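4.3 Comparing two hand-held grippers

Use this procedure when a Sorkitz finger set is to be compared with the Urrutia set. Both units must run Konutell firmware 1774 or later.

1. Check that the mounting screw near the top edge of the back plate is tight. The yellow fingers must stand side by side at the same height.

2. Read the label at the bottom of the plate and enter the unit number in the log.

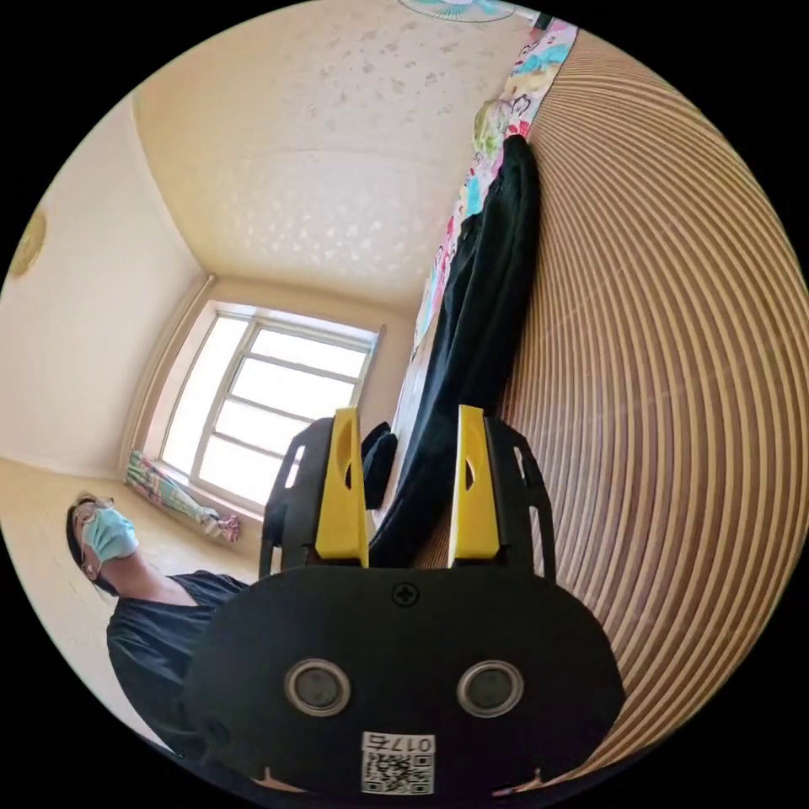 3. Open the trial sheet and set the number of folds per unit to 11. Clothing is the standard load - do not mix it with rigid objects in the same trial.

Note: Sheets made before September use a different column order. Ask Amancay Riquelme for the converter.

4. Pick up the second gripper and hold it by the handle with the jaws pointing away from the body. Start both recordings before touching the load.

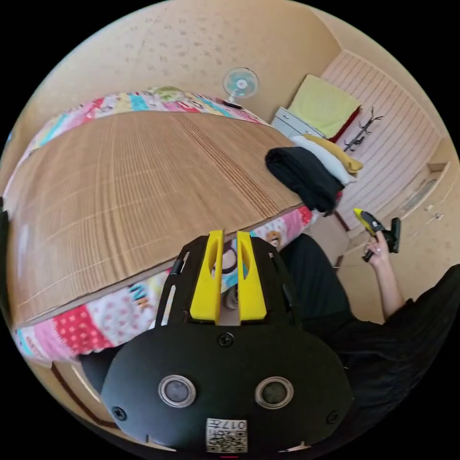

5. Run the folds with the first unit, then repeat them with the second. Keep the same operator for both. Stop if the finger gap changes between folds.

CAUTION: Do not close the fingers on zippers or buttons. The slots can chip.

6. Save each recording under its unit number and review the exposure trace.
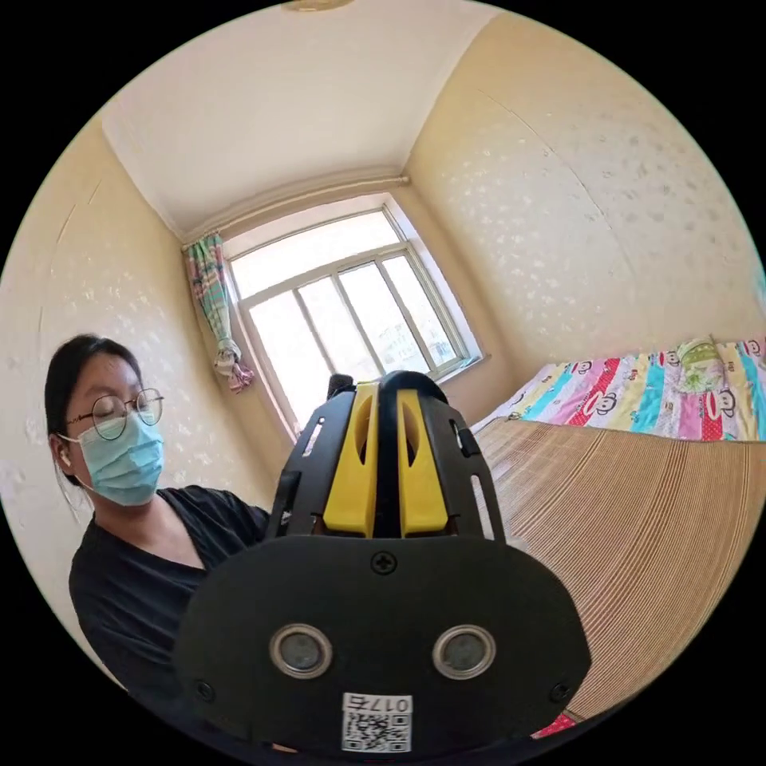 Exposure drift is the most frequent cause of a rejected comparison. Prernivitz flags any recording with a trace above 49. A bright window straight ahead of the fingers washes out the view beyond the glass and can pull the trace up. Turn the work area 90 degrees or close the curtain, then repeat the trial. After 3 rejected trials, recalibrate the unit as described in 4.5.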